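# The Long Way Around a Squeaky Brake

Oddur Eskildsen keeps the big door of his garage propped open from the first mild morning in March until the leaves come down, and if you drive into Serulska with your window open you will probably hear the place before you see it. There's a radio, there's a compressor that sounds like an old man clearing his throat, and there's Oddur himself, who talks to cars. He talks to the people who own them too, at great length, and that is mostly why I went.

My own trouble was a squeak. It came from somewhere near the left front wheel, only in the mornings, and only when I was backing out of the driveway. I had been turning up the music for most of a winter. My neighbor Mathis Gaillard finally heard it from his porch and told me to go see Eskildsen before it turned into something with a bigger bill attached.

"Backing out," Oddur said, when I had explained all this. He seemed delighted. "And then it goes away? Wonderful. Come on, let's go for a ride."

We went for a ride. We went for three, as a matter of fact, once with him driving, once with me driving, and once with his daughter Kolbrún at the wheel while he walked alongside in the parking lot with his head tipped toward the tire like somebody listening at a bedroom door. Kolbrún has worked here since high school and now handles most of the brake and suspension jobs. She had her guess after the first trip and was nice enough to let her father have his walk.

It was a bit of surface rust, she told me, the kind that forms overnight on the rotors, along with a pad that wasn't sliding the way it should in its bracket. She cleaned the bracket, greased the pins, measured the pads on both sides and wrote the numbers on the back of my receipt so I could compare them next time. The whole thing came to 63 dollars. I had brought my checkbook expecting to be sad.

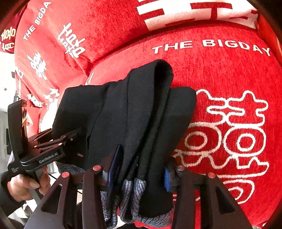 I asked her how often people come in too late, and she had to think about it. Most folks do fine, she said. The ones who get caught are usually the careful drivers, people who brake so gently and drive so little that they figure nothing can be wearing out. A car that sits all week in damp weather can have stuck pins long before its pads are thin. She'd like everybody to take a longer drive now and then, 6 miles or more, with a few good firm stops on an empty road.

The garage wasn't always Eskildsen's. Oluf Damgaard opened it as a tire shop, back when the road out front was the main way to the lake, and Oddur came to work for him one June meaning to stay until the fall. Damgaard is retired now, though he still drops by on Saturday for coffee and to tell everyone the lifts are set too high. He taught Oddur to write things down. There's a shelf of his notebooks in the office, one for nearly every year, with entries like "wagon, blue, pulls right after rain," and Oddur swears he has fixed cars out of them.

These days Dagný Gunnlaugsson runs the front desk and keeps the records on a computer, and she has strong feelings about those notebooks. She has been typing them up in the slow hours after lunch. She showed me a page where the handwriting simply gives up halfway down, and below it, in another pen, the word "muffler" underlined twice. She typed "muffler" and moved on.

The place looks after 150 regular customers, give or take the summer people, and Oddur would be happy to leave it there. A second garage has been suggested to him more than once. He walked me out to my car while telling me why he'd turned the idea down, a story that took in his knees, the price of land and a very good sandwich, and we stood there long enough that Kolbrún came out to see whether the squeak was back.

It wasn't, and it hasn't been since. I've started backing out of the driveway with the radio off, and Mathis waves from his porch.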